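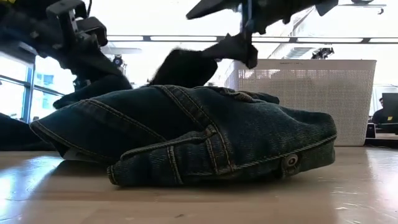

Svetozár Vlček wrote in to say that if a person has to steer the arms through every fold, the person is doing the laundry. He would like to know why we don't just hand that person the jeans.

He has a point, and I have been losing to it since March. Teleoperation is housework performed in the most expensive way yet devised. At Fovitia they recorded 1011 runs of garment folding by remote control, and I have done a few of my own, badly. Denim fights back. You learn that your thumbs have been doing unpaid engineering all your life - and that you can't describe any of it.

Which is my case for the tedium. I couldn't write down how to fold a pair of pants if you gave me 800 pages and a lawyer. I can only do it, slowly, through two grippers, and let the machine keep the record.

Vlček calls this babysitting. Fine. Babysitters get paid by the hour, and most of the people steering these arms should be paid more than they are.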